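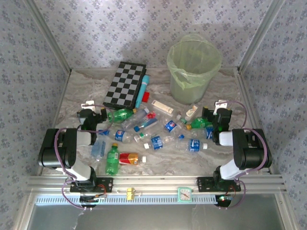 Helping shy cats to find a home: report on our project at the Cabrera shelter

Students: Anežka Beneš, Rozália Jelínek, Vilém Vondráček
Supervisor: Viera Koubek
Submitted 31st July

1. Why we chose this subject

Many people visit a shelter and want a cat which comes to them at once. The cats that hide at the back of the pen are often not noticed. We wanted to know if a visitor behaves differently when the card on the pen tells more about the cat than its age and colour.

2. What we did

In June we followed 19 cats which the staff had marked as shy. For 13 of them we wrote a new card. It said how the cat behaves in the evening, what food it likes and how it prefers to be touched. The other cats kept the old card. We sat near the door and wrote down how long each visitor stayed in front of each pen. Altogether we recorded 145 visits.

We asked the staff not to change the feeding times, the blankets or the litter during our work, so the cats had their usual conditions.
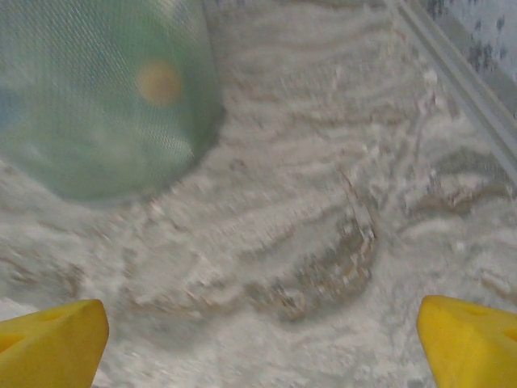 Figure 1. Raked surface of a pale, powdery material.

3. Results

Visitors stayed longer at the pens with the new cards, and they asked the staff more questions. Three shy cats were adopted before we finished, all of them with the new card. One was Sonia, a grey female who had been in the shelter since the winter. Her new owner told us that she had read the card two times and then asked to sit inside the pen.

We can not say that the card was the only reason. Sonia was also moved to a quieter pen in the second week, and we should have written down the exact day of this change.

4. Problems

On busy afternoons it was difficult to watch all pens, and our times are probably less exact there. Some visitors read the cards aloud to their children, which made the visit longer. We counted these visits in the same way as the others.

5. Thanks

We thank Miroslava Bartoš, who let us use the office and corrected our cards. The shelter will keep the new cards, and she asked us to write them for the older dogs also.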